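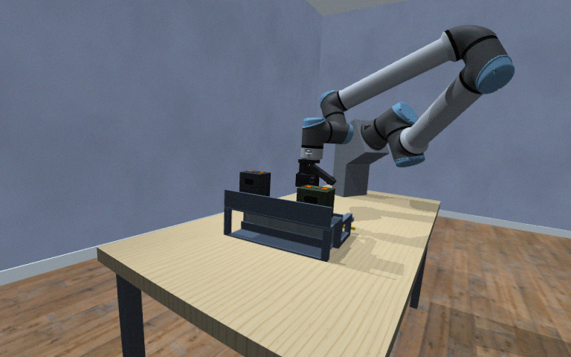 Vukčević Old Plum Brandy, 40%

Aug 15, 2022

Third plum brandy I've written up this year and the first one I paid real money for. $185. Bottle 1,808 of 2,625, handwritten on the back label in blue pen, and the 8s look like 3s until you hold it up to the light. Quick notes, have to be out the door in an hour, will clean up later. Probably won't.

Opened it in May. Took the first notes that night, second set a week later, third set last night with the bottle a little under half. All three mashed together below so if something contradicts itself, that's why.

Color first. Old gold going on amber, a little orange at the rim. Darker than I expected for plum. No mention of added color on the label, no mention of it NOT being added either. Legs are slow and thin, lots of them. Left the glass on the counter and they were still crawling when I came back from letting the dog in.

Nose. Big. Plum skin right away, the tart purple part, then the pit. That bitter almond thing you get with stone fruit brandies when they leave pits in the ferment. I like it. My wife does not, she says marzipan and walks off. Behind that there's vanilla, raisins, a bit of cedar, something like the inside of an old dresser. After ten minutes, dried apricot and black tea. After twenty, honey. Don't rush this one. First night I rushed it and wrote down "hot, pits, wood" and that's all I wrote.

Very little alcohol burn on the nose once it settles. Right out of a fresh bottle there was some nail polish. Gone by the second session. If you open one and hate it, give it a week with an inch or two out of the neck.

Palate. Drier than the nose wants you to think. Comes in soft, almost watery for a second, then the plum shows up cooked this time — jam, the kind with the skins left in. Cinnamon. Pepper on the sides of the tongue. Oak in the middle and it's definitely oak, tannic, a little like oversteeped tea. The almond comes back late. Some cocoa powder too, very dry. No sugar that I can detect and I'm pretty sensitive to it after years of drinking sweetened rum and not knowing it.

Mouthfeel is the weak spot. At 40 it's thin. For this price I want 45 at least, and I'd bet the cask sample is a monster. There's a spot mid palate where it just sort of thins out and you're waiting for the finish to come get you. It does come. But there's a gap.

Finish. Long. Prune, walnut, pipe tobacco, then clean fruit again right at the end, which surprised me all three times. Empty glass the next morning smelled like fruitcake. I left it out on purpose. Good sign in my book. 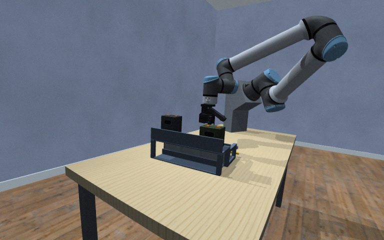

One commenter on my May post thinks I'm grading on a curve: too much wood, not enough plum, and for the money you could buy four bottles of Tunda and be happier four times. He also says anybody who puts plum brandy in oak for this long is embarrassed by plums.

Fair enough on the money. Don't agree on the wood. I went back and had them side by side because of that comment, so here goes.

Tunda first, the regular clear one. No oak. Smells like you cut a plum open under your nose. Grassy, bright, some white pepper, a touch of that pit bitterness but way in the back. Palate is simple and clean and a bit sharp. Finish is short. I love it cold with food, ham and cheese, anything greasy. It's about a third of the complexity and I finish the bottles about three times as fast. Make of that what you want. As a sit down and think about it drink, no. As a have people over drink, yes and its not even close.

Then Mokida, the five year. This is the one that should worry Vukčević. Lighter gold, smells of plum cake and orange peel, rounder in the mouth than the Vukčević even though it's the same strength on paper. A little sweet at the back and I do wonder about that. Less oak, less everything really, but it hangs together better from start to end. No gap. If somebody poured me both blind and asked me which one cost more I'd get it right, but I'd have to think.

Blind test, did it. My wife poured, three glasses, I turned around. Got Tunda instantly (it's clear, so, duh, but I had my eyes closed). Mixed up the other two on the nose. Got them right on the palate. The tannin gives the Vukčević away.

Order of preference that night: Vukčević, Mokida, Tunda. Order of which bottle I reached for afterward: Mokida. Hm.

Glassware. I use a small tulip. Tried the Vukčević in a rocks glass and it fell apart, all wood. Tried one of those tiny traditional flask shaped glasses with the narrow neck and the nose was basically shut off but the palate was great, concentrated almost. So maybe that shape is on to something. Don't use ice. I tried ice so you don't have to — goes bitter and cloudy. A few drops of water is worse too, it's already thin.

Cocktails, I did one. One! An old fashioned, half teaspoon of maple, one dash of bitters. It was delicious and I felt terrible about it. Use the Mokida for that. Or the Tunda in a sour with lemon and an egg white, which I make maybe twice a month in plum season and which deserves a post of its own.

Packaging. Heavy bottle, squat, thick base. Comes in a cardboard tube that's already coming unglued at the bottom. Label is plain, cream color, family name and not much else. I like it. The stopper I do not like. It's a Drukex, the push-in type with the plastic top, and mine has been loose since week two. Turns in the neck. I could smell plum in the cabinet, so something was getting out. Swapped it for a cork from a dead rum bottle and no problem since. I've had a Drukex stopper on a cheaper brandy before and it was fine so maybe just a bad one, but at this price I shouldn't be raiding the recycling for a cork.

Also the back label. No age. Says "old" and says "many years in oak" and that's it. I emailed the importer in June, got a nice reply that said the blend includes barrels of different ages. Well, yes. Fourteen words to tell me nothing. The numbering on the bottle is nice but I'd trade my number for an age statement in a second. Judging on taste I'd say ten or twelve years for the older stuff in there and I have been wrong by a lot before.

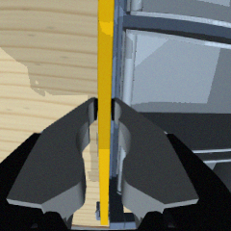

Yellow bar between the gripper's two fingers.

Food. Dark chocolate, obviously. Blue cheese works better than it has any right to. Smoked sausage, no, fights with the oak. Best pairing was by accident, a plain walnut cookie, slightly stale. Dunk it if you're alone.

Cigar people keep asking. I don't smoke anymore. The tobacco note in the finish makes me think something mild would go okay. That's a guess.

Availability is spotty. I got mine from a shop two towns over that had three on the shelf, and last time I was in there were two, so it's me and one other person apparantly. Online it's mostly sold out, or listed by people who want silly money. Don't pay silly money. It's not that bottle. At what I paid it's already pushing it.

Scores, for those who scroll:

Nose 23/25
Palate 20/25
Finish 23/25
Balance 19/25
Total 85

Tunda gets a 78 on the same scale and Mokida an 84. Yes one point. Yes I know what the price difference is.

Would I buy it again? Another one of these, at 45 or higher, with an age on it and a stopper that fits, yes tomorrow. This exact one, I'd split it with a friend. If you've never had an aged plum brandy start with the Mokida, and if you've never had plum brandy at all start with the Tunda, cold, small glass, something salty next to it.

Next up is a pear one that's been in the cabinet since Christmas. Also behind on two rums people sent me samples of, sorry, they're coming. If you have a Vukčević with a stopper that doesn't spin, tell me in the comments, and tell me your bottle number too.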